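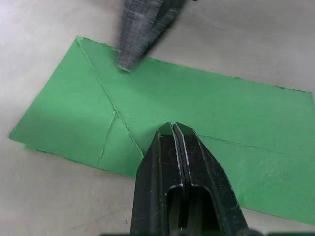 Fig. 1. Green sheet with fold lines.

Week 3: What do color studies show?

Read Politis before class, and read her method section twice. The claim you will meet everywhere is that green calms people down. Her evidence is 12 students in one room, asked how they felt by the person who had painted it. 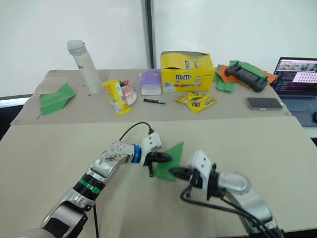 Gavalas tried the same thing with 200 people and found a difference so small that I would not repaint a closet over it. Guess which paper gets quoted by paint companies.

Watch for two things:
Was there a control room, and was it lit the same way?
Who picked the shade? "Green" covers a lot of ground — lime and olive are hardly one treatment.
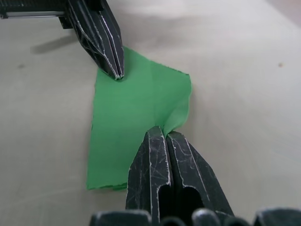
Phromma says mood scales settle the matter. I doubt it. People asked about calm tend to report calm. Bring one page on how you would test this without using the word.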